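本网站使用 Cookie 以保障页面正常运行并统计访问情况。继续浏览即表示您同意我们的 Cookie 政策。接受全部 | 仅限必要 | 设置

旋钮操作单元的设置与维护：访 Woltberg 技术中心 Polar 单元负责人

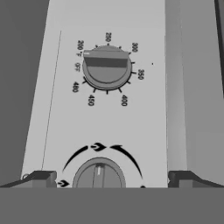

单元的由来与任务

Polar 是 Woltberg 技术中心家电操作实验区内的一个机器人工作单元，承担烤箱旋钮类控制件的抓取与旋转试验。单元分为两部分：一部分是安装在实验区内的机械臂、夹爪与烤箱工位，另一部分是与之对应的仿真环境。两部分由同一组人员维护，使用同一套坐标定义和同一份变更记录。2025年6月，本刊就该单元的安装调试、日常点检和故障处理采访了单元负责人，并向负责仿真环境的工程师了解了有关情况。按照中心惯例，受访人员不具姓名。

负责人首先说明了单元的任务范围。“我们的任务写得很窄：让夹爪到达旋钮前方，夹住，转到指定刻度，松开，退出。任务书上只有一行字，但为了让这一行字每天都能照样执行，需要维护的东西相当多。”

据介绍，单元投入使用已有九个月。前期工作以安装和标定为主，今年2月完成了一次较大规模的整修，更换了夹爪的指端部件，并重新整理了仿真环境中的面板模型。此后单元转入常规运行，维护工作也由临时处置改为按计划进行。

从底座开始的安装

谈到安装，负责人认为最值得记录的是底座。机械臂最初固定在一张可移动的工作台上，目的是便于在几个工位之间调换。运行一段时间后，维护人员注意到，每次移动工作台，旋钮中心的标定结果都会出现偏移，虽然数值不大，却足以使夹爪的一侧指端先于另一侧接触旋钮。

“一侧先碰到，旋钮就受到侧向力。”负责人说，“旋钮轴是塑料件还是金属件，对侧向力的反应差别很大。我们不希望试验结果里混进底座的因素，所以最后决定把底座固定下来，工位不再共用。”

固定之后，机械臂底座与烤箱工位之间加装了刚性连接，烤箱本体则以限位块约束。限位块的位置在地面作了标记，并录入变更记录。凡因清洁、换机等原因挪动烤箱，复位后必须重新执行标定程序，不得凭目视恢复运行。

标定程序由两个步骤构成。第一步是用接触探针在面板上取点，求出面板平面；第二步是以旋钮外缘为基准求出旋转轴线。负责人特别提到，两个步骤的次序不能颠倒。“轴线是在面板平面的基础上算出来的。先做轴线再补平面，计算照样能通过，软件也不会报警，但得到的轴线会带着旧平面的倾角。我们曾经为此查了整整一个上午。”

目前，标定程序已在软件中锁定次序，平面数据未更新时，轴线标定的入口不予开放。

仿真环境中的面板

单元的仿真环境由中心与 Stullwood 公司共同建立。前者提供任务定义和现场测量数据，后者负责场景搭建与渲染。本文所附图像即为仿真环境生成的灰度画面，取自夹爪正对烤箱控制面板时的近距离视角。画面上部为温度旋钮，下部另有一只旋钮，夹爪的两个指端分别从左下和右下伸入，下部旋钮正处在两指之间的空隙中。

负责仿真环境的工程师介绍，维护人员最常查看的就是这一类画面。“我们看三件事：旋钮在不在两指之间，刻度能不能读清，以及夹爪自身遮住了多少。”

关于遮挡，工程师指出，夹爪本体在画面底部形成一条宽的深色区域，下部旋钮的下半部分因此看不到。在这种情况下，旋钮的朝向主要依靠其正面的白色指示线来判断。画面中指示线朝上。“指示线如果转到下方，这个视角就读不出来了。所以程序里规定，凡是下部旋钮的目标位置落在遮挡区内的，须先退到较远的观察位确认，再进行后续动作。”

温度旋钮的情况有所不同。该旋钮位置较高，不受夹爪遮挡，周围一圈短刻度线和数字完整可见。数字沿圆周排列，250 位于正上方，向右依次为 300、350、400，左下为 450，左侧为 480，其上方是 OFF 标记，左上方则为“200 °F”。由于每个数字都随圆周旋转了角度，早期使用的字符识别程序在下半圈的读数并不稳定。

“下半圈的数字对程序来说是歪的，有的接近倒置。”工程师说，“我们没有去改字体或者把数字摆正，面板模型必须尽量忠实。后来的做法是先找旋钮中心，再把圆环展开成一条带子，之后识别就容易得多。”

工程师还提到指针的判读。温度旋钮顶部有一条深色横向握柄，左端带有一处颜色较浅的小缺口，作为指针使用。握柄两端外形相近，程序若只识别握柄方向，便可能把指针判到对侧。为此，仿真环境的检查项目中增设了缺口可见性一项：在灰度画面中，缺口与握柄之间的亮度差必须高于设定下限，低于下限时该批画面不予使用，并须检查光源设置。

选用灰度的考虑

对于为何采用灰度画面，受访人员作了说明。现场所用的近距离相机输出灰度信号，仿真环境与之保持一致。中心曾讨论过是否改用彩色相机，考虑到面板、旋钮和夹爪本身的色彩信息有限，而更换相机将牵动线缆、支架和标定板等一系列部件，讨论后决定维持现状。

“维护上最怕的是一个地方换了，另外五个地方没有跟上。”负责人说，“彩色相机可以带来一些好处，但在目前的任务里，好处抵不上重新验证的工作量。等到任务书有变化，再一并考虑。”

灰度画面对照明的要求较高。工位上方的灯具配有遮光罩，窗侧设有遮光帘，试验期间遮光帘保持关闭。仿真环境中的光源参数按照遮光帘关闭的状态设定。遮光帘如需打开，须在当日记录中注明，相关数据另行存放。

每日点检

单元的日常点检表列有16项内容，由当班人员在开机前后分别填写。负责人将其归为机械、电气、标定和仿真几个方面，并对其中部分项目作了介绍。

机械方面，重点是夹爪指端。指端与旋钮长期接触，表面的摩擦层会逐渐磨损。点检时，当班人员先以无绒布擦拭指端，再用样板比对斜面轮廓。擦拭只使用清水或指定清洁剂，禁止使用含油的产品。负责人解释说，曾有一段时间夹爪在转动旋钮时出现打滑，更换指端后情况没有改善，最后查明是清洁剂在摩擦层上留下了一层薄膜。

电气方面，主要检查夹爪线缆在手腕处的弯曲情况。旋转旋钮时，机械臂末端关节转动幅度较大，线缆反复受扭。点检要求在机械臂断电并挂牌后，沿线缆全长用手检查护套，不得在通电状态下用手牵拉。

标定方面，每日不做完整标定，只做核对。核对方法是使探针依次接触面板上的固定点，与存档数值比较。比较结果在容许范围内的，直接进入预热；超出范围的，停止当日计划，执行完整标定。

预热时间为25分钟。其间机械臂空载运行一段固定轨迹，夹爪反复开合。受访人员强调，预热不得缩短，也不得以前一日连续运行为由省略。“冷机状态下，减速器的阻力和热机时不同，夹持力读数也有漂移。早上最先做的几次试验如果没有预热，数据和下午的对不上，分析人员会以为是旋钮变了。”

仿真方面，点检要求当班人员在固定视角下生成一幅参考画面，与存档画面逐一核对旋钮位置、刻度环和指端轮廓。核对由程序完成，但当班人员仍须亲自看一遍并签字。

夹爪指端的更换

指端是单元中更换频次最高的部件，由 Laryea 公司供货。负责人详细介绍了更换程序。

更换前，机械臂移动至维护位，夹爪完全张开，随后断电、挂牌，确认气路无残余压力。拆卸时先松开外侧螺钉，再松开内侧螺钉，两指分别放入带有左、右标记的托盘。左右指端外形对称，单独拿在手中不易分辨，因此托盘标记一项被列入必检内容。

“左右装反过一次。”负责人说，“夹爪能正常开合，肉眼看上去也没有异样，但斜面朝向不对，夹旋钮的时候接触线往外跑。现在托盘分色，指端背面也刻了字，再没有发生过。”

安装新指端时，须先清洁安装面，装入定位销，再按规定力矩交替拧紧螺钉。拧紧完成后，夹爪在低速状态下闭合，以塞尺检查两指之间的平行度。检查合格的，执行探针标定；不合格的，拆下重装，不允许以垫片调整。

负责人对禁止使用垫片一事作了补充。早期曾有维护人员以薄垫片修正平行度，短期内效果良好，但垫片的位置和厚度没有写入记录，后一班人员在更换指端时将其取下，标定结果随之改变。此后中心明确规定，凡不能在变更记录中以图号表示的零件，一律不得装入单元。

指端更换后，仿真环境中的夹爪模型也须同步核对。工程师表示，在近距离视角下，指端轮廓占画面的比例不小，模型与实物之间的差异会直接反映在画面中。今年2月的整修更换了新型指端，仿真模型起初仍沿用旧轮廓，核对程序在整修后的首次参考画面中即给出提示。“提示出来的时候，大家先去查了相机，又查了手腕关节，最后才想到是模型没换。现在更换单上多了一栏，仿真模型更新之前，这张单子关不掉。”

一次间歇性故障的处理

在采访中，负责人应本刊要求回顾了一次持续时间较长的故障。故障表现为下部旋钮在转动到某一角度附近时，夹持力读数出现短促下降，随后自行恢复。现象并非每次出现，连续试验中有时整日正常，有时一个上午出现数次。

维护人员首先怀疑指端磨损，更换后现象依旧。其后检查夹爪驱动器，更换备件，现象仍未消失。第三步是将旋钮拆下，以试验轴代替，此时现象不再出现，注意力遂转向烤箱一侧。

“当时几乎已经认定是旋钮本身的问题，准备向烤箱供应方提出更换。”负责人说，“有一位同事坚持先把试验轴的角度范围放大再看一遍，结果现象又出来了。原先试验轴转动的范围较小，没有走到那个角度。”

范围放大后，故障与末端关节角度的对应关系变得清楚。维护人员沿线缆逐段检查，在手腕护套内侧发现一处屏蔽层破损。末端关节转过特定角度时，破损处受到挤压，力传感器信号受到干扰，读数随之下降，实际夹持力并无变化。更换线缆后，维护人员在全角度范围内作了复测，现象未再出现。

该次故障处理后，中心对相关规程作了两处修改。其一，凡以替代件进行故障隔离的，替代件的运动范围不得小于原件；其二，线缆护套由定期目视检查改为每日手检，并纳入点检表。负责人同时指出，仿真环境在这次排查中也起到了作用。工程师将现场关节数据导入仿真环境重放，确认夹爪与旋钮之间的相对位置在故障时刻没有变化，从而排除了机械滑移的可能。

变更记录与人员要求

单元的变更记录采用统一格式，每条记录须写明变更对象、变更原因、执行人员、复核人员以及受影响的标定项目。仿真环境的变更与现场变更列入同一份记录，不另立文件。

对此，工程师表示起初曾有不同意见。仿真环境的调整较为频繁，若每次均按现场变更的要求填写，工作量明显增加。经试行后，双方商定了区分办法：凡影响几何、光照和视角的调整，按现场变更办理；仅涉及文件整理和运行效率的，以简要条目登记。

在人员方面，单元每班配备两人，一人操作，一人复核。新进人员须在仿真环境中完成全部操作流程后，方可进入现场。培训内容包括旋钮接近、夹持、旋转和退出，也包括在参考画面中辨认常见偏差，例如旋钮偏离两指中间、指端轮廓左右不一致、指针缺口难以分辨等。

负责人认为，仿真培训对养成观察习惯有帮助，但有些内容仍须在现场学习。“螺钉拧到位是什么手感，护套有没有发硬，这些在屏幕上学不到。我们安排新同事先跟着做点检，点检做熟了再学更换，更换做熟了才参加排故。”

备件与后续安排

目前，单元常备的备件包括成对指端、手腕线缆、探针和相机支架。指端必须成对领用、成对更换，不允许只换一侧。拆下的旧指端在登记后保留一段时间，用于磨损情况的比较，期满后统一处理。相机支架此前不在备件清单之内，因一次清洁作业中支架受碰变形、临时加工耗时较长，后予以增补。

关于下一阶段的工作，负责人提到两个方向。一是缩短更换指端后的恢复时间，目前探针标定所占时间最长，中心正在评估是否可以在保证精度的前提下减少取点；二是扩充仿真环境中的观察位，解决下部旋钮在近距离视角下被夹爪遮挡的问题。后一项工作将继续与 Stullwood 公司合作进行，现有近距离视角予以保留，新增观察位须通过同样的参考画面核对后方可启用。

采访结束时，当班人员正在填写班后点检表。按照规程，机械臂返回维护位，夹爪张开，遮光帘保持关闭，点检表由操作人员和复核人员分别签字后存入单元档案柜，电子副本同时上传至变更记录系统。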